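Monday, December 16, 2019

Laundry again. I said in September I'd stop starting every entry with a moan about laundry and I've broken that, so there we are.

Colin Mapplebeck came back from the Skondomell visit on Friday full of the joys, telling everyone they've got towels cracked. Fine, towels! A towel is a rectangle with no opinions. I asked him what it did with a shirt and he went a bit quiet and said they hadn't shown him one. So I've spent today going through where we are with dark clothes on beds, mainly so I've got something written down before he starts promising things to the Stuno people.

Short version: the machine can pick up cloth. It has been able to pick up cloth for ages. What it can't do reliably is know which bit of cloth it has picked up, and black is the worst for that. The folds hardly show, there's just a bit of sheen where the light lands, and the depth numbers go to mush. The edge finder (Shakya, the new build, not the one Colin has on his laptop) is happy enough when a black hem lies over something pale. Put the same hem over another dark thing and it wanders off and follows a crease instead.

Buttons are my current hobby horse. If you can find one button on the placket you know such a lot: roughly which way up the thing is, where the front opening runs, which layer you ought to be pinching. I'd take one good button over any amount of outline.

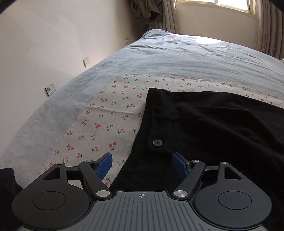
The other thing I keep going back and forth on is the bedding. A person going for the top layer just takes the top layer, their fingertips tell them when they've got the sheet as well. Ours closes the pads and hopes. I want to try coming in at a flatter angle and sliding under the edge before closing, and I want to do it over printed sheets as well as plain ones, as the Corkia model was trained almost wholly on plain and I don't trust it with a busy pattern. It may see a small red blob and decide that's a button. Wouldn't put it past it.

Counted up the labelled grasps while the kettle was on. We've 1457 altogether and only 68 of them have a button marked, so no wonder it's hopeless! Need to go back through the shirts and mark the rest. Dull job, I'll do some tomorrow with the radio on.

Is it ready for anybody's bedroom? No. I'd give it 7 out of ten for towels and 2 for anything with a collar, and that's me in a good mood.

To do: ask Colin for the angle settings he used before the pads were changed. Move the Shakya logs off the old drive, it's making that noise again. Try the slide-under with a heavier cotton.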